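Frequently asked questions: Gilbert Laundry and Mending Room

When are you open?
The room opens at 9 am and the last wash goes on at 4 pm. Mending help runs from 1 pm until close. We shut for two weeks in January.

Do I need to book?
Not for the washers. Mending help needs a booking, which you can make at the Brusus Street counter or by phone. A booking lasts 50 minutes. If you arrive more than ten minutes late we may give the spot to somebody waiting.

What does it cost?
A wash is $5 and a dry is $4. Detergent is included. Mending help is free, but you pay for zips, buttons and thread at cost. Concession card holders pay half price for washing. We take cards and coins, and the machines themselves don't take either, so pay at the counter first and you'll get a token.

Can I wash doonas and blankets?
Single and double doonas are fine in the large washer. Queen and king size should go to a commercial laundromat. Wool blankets can be washed here on the cold cycle only. Please don't put feather pillows in the dryer.

What about sheets and other flat linen?
Any of the washers will take them. Do up fitted sheets and doona covers before they go in, otherwise the small things end up inside the big things and come out damp. Linen and cotton can be hung on the lines out the back when the weather allows. If you want fewer creases, take the load out as soon as it finishes and spread each piece flat.

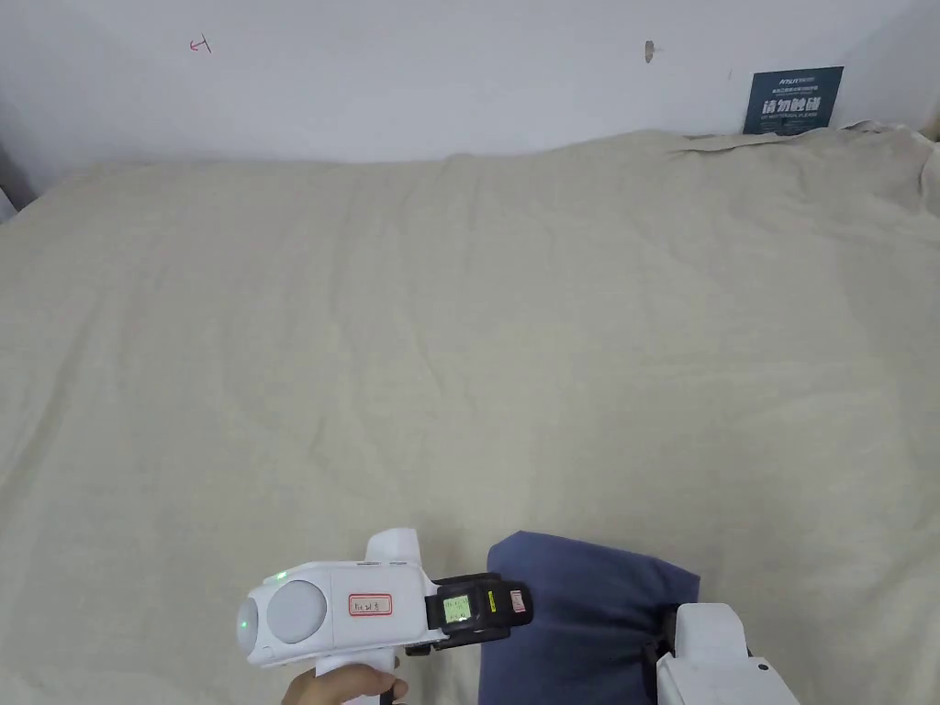 Beige sheet spread out, with a few soft creases left in it.

Which detergent do you use?
Durkico unscented powder in all machines. You're welcome to bring your own if you have sensitive skin. No bleach, please, and no dye.

Will my jeans fade?
Dark denim loses some colour in every wash. Turn jeans inside out, use cold water and keep them out of the dryer. New dark denim should be washed by itself the first couple of times.

How should I fold clothes so they fit in a drawer?
Shirts: button the top and middle buttons, lay face down, bring the sides in, then fold up from the hem. Trousers: one leg over the other, then fold in half and in half again. Heavy knits should be folded and never hung. The folding surfaces are shared, so please clear your things when you're done.

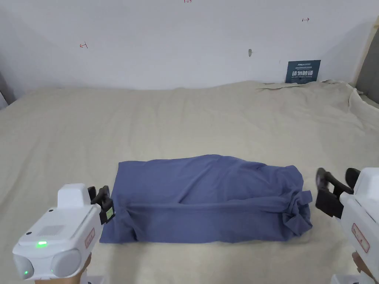
Zdeňka Charvát writes that she folds shirts into thirds from the hem and stands them upright in the drawer, and that they crease less than they did in a stack. She also asks whether we could put the mending hours on the front door.

The mending hours will go up on the door in March.

What can you mend?
Hems, seams, buttons, small tears and most zips. We can't do leather, wetsuits or anything that needs an overlocker, as ours is away for repair. Bring the garment clean.

I left something behind. Where is it?
Lost property is kept for 23 days in the tub under the counter. After that it goes to the Zitel Road op shop. Odd socks are kept a bit longer.

Can I leave a load and come back?
Yes, but please be back when the cycle ends. If others are waiting, staff will move finished loads into a basket. We can't be responsible for unattended items.

Who do I contact about a problem?
Ask for Rohani Chong at the counter, or leave a note in the box beside the door. For refunds, keep your receipt. Refunds are for machine faults only and are paid to the card you used.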